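**Grudalberg Letter – fan art, the reread, and the Orkidbridge zine**

April 27, 2020

Quick one, typing this between other things. Sorry if you wrote in March and got no answer, the inbox got away from me and I'm going through it oldest first. If yours was about the map, see below. If it was about the ending of book two, I'm not touching that again until the reread gets there.
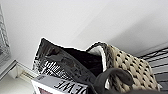

*5 min read*

So, the zine. It's happening. Orkidbridge is the name, it won the vote by a mile, and yes I know it only gets mentioned once in the whole series (chapter nine, the ferryman, blink and you miss it). That's why people liked it. Florante Fajardo is doing layout and has already sent me a sample spread, and the type is gorgeous. Big drop capitals like the old Brzozowska hardcovers. If you've only got the paperbacks you won't know what I mean, but those hardcovers had a little moth worked into every capital and the moth got more ragged as the book went on. Florante has redrawn the moth. I may have squeaked.

Art wanted, still. What we have so far is very heavy on Ysolt and the bell-keeper. Which, fine, I love them, I have them as my phone background. But there are other people in these books! Not one drawing of the aunt. Not one of the salt market, which is the single best set piece Llinos Probert ever wrote and I will fight over it. Konrad Wysocka has promised a salt market "if someone else does the fish", so if you can draw fish, get in touch with Konrad through the forum. He is serious about the fish.

Sizes etc. Portrait, high resolution, leave a decent margin because the spine eats more than you expect. Black and white or color both OK. Sign it small. Tell us how you want your name to appear, we had a mixup last time and a person went to print as "untitled_final". Never again.

Fic: shorter than you think. The longest piece accepted so far is 3,476 words and that's as long as I'd like to go. It's Edgardo Lagman's, about the winter the ferry didn't run, told by the ferry dog, and I was all ready to be annoyed by a dog narrator and then had to go and stand in the kitchen for a bit. Gen or shippy, doesn't matter. Nothing that needs a warning page this time please, we've got younger readers asking for copies.
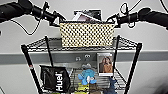
*Cream-yellow with black polka dots.*

Now the reread. We're on book two, page 322 is the stopping point for this round, right where Ysolt puts the lamp out. DO NOT read on. I mean it, last round half of you read on and the thread was a mess of people being mysterious at each other.

Things that came up in the thread so far, in no order:

- Whether the bell-keeper can hear the bell. I always assumed he could?? Went back and there's not a single line where he reacts to it. He always watches the rope. Somebody called this out years ago on the old board aparently and got shouted down. I'd like to say sorry to that person, whoever they were.
- The geography. Coltham is two days' walk from the pass in book one and one long afternoon in book two. Konrad's view is that they took the cart. The cart is at the bottom of the river by then, Konrad.
- The song in chapter four has a verse missing in the later printings. If you have a first printing could you type it out for us? Just the four lines. I had it once and lent it out and you know how that goes.
- Is the gray cat in the mill the same cat as the cat at the inn. Longest argument of the month. I say same cat. The eyes are described with the same word both times and she's not a writer who runs out of words.

Ekkachai Chareonsuk made a very good point about the mill chapters, that everyone in them is lying except the miller, who's the one we're told not to trust. Read them again with that in your head, it changes the supper completely. I went back over it last night and the bit with the spoons is now horrible.

The map. OK. People keep asking if there's an official one and there isn't, there's the sketch on the endpapers and that's your lot. The one going around with the colored provinces is fan made and it's lovely but it puts the sea on the wrong side. East! The sun comes up over the water in the very first paragraph! Please stop sending it to me as proof of things.

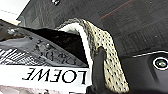

*Dotted strap, with a glossy black bag alongside.*

Audio news, such as it is. Ekkachai is still recording the fan reading of the short stories, and part 2 is up. He does all the voices. The aunt comes out kind of Scottish, he says he can't stop it once it starts, and I wouldn't want him to. Sound's much better than part one, he has moved into the closet with a quilt over the door. Part three will be the one about the clockmaker's daughter, and he's after someone to sing the lullaby – there's no tune in the book, so you'd be making it up. Don't be shy. It doesn't have to be polished, it's sung by a tired woman at two in the morning.

The meetup is off for now, I think everyone had guessed. We'd picked a room and everything. We'll do the costume parade as a photo thread instead, post yours any time, and I'll pull favorites for the next letter. Half costumes count. Just a hat counts. Edgardo has a bell-keeper coat made from a bedspread and the lining is the map (the right one, sea on the east) and he should really be made to write up how he did it. I've asked twice.

Couple of questions from the inbox:

*Is there going to be a fourth book?* Don't know. No more than you do. Anyone who says they know is guessing.

*Can I write in the world but with all my own characters?* Yes, please do, some of the best stuff on the archive is exactly that. Try the one about the toll collectors if you haven't.

*How do you pronounce Grudalberg?* I say GROO-dal-berg. Florante says gru-DAHL-berg. We've agreed not to discuss it.
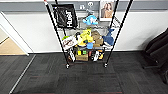 *Wire shelving on casters, black mesh bag on the top shelf.*

Recs, quickly. "The Lamp Tax" on the archive, unfinished but it stops at a decent place. "What the Ferryman Owed", which I'd somehow missed, and which does the thing with the letters properly, the letters arrive out of order and you have to work out who has read what. And there's a set of tarot cards someone's drawing a card at a time over on the art board, she's up to the Tower and it's the mill, of course it's the mill. The Hermit is the gray cat. Go and say nice things, she gets hardly any comments and they're beautiful.

If you comment on one thing this month make it a small one. A fic with no kudos, a sketch right at the bottom of the page. People go quiet when they think they're posting into a hole, we lost a couple of really good artists that way last year and I still miss the moth comics.

Zine stuff to Florante, fish to Konrad, lullabies to Ekkachai, complaints about the cat to me. Next reread thread opens when enough of you have got to the lamp, I'll post on the forum. First printing verse, anyone, pleese.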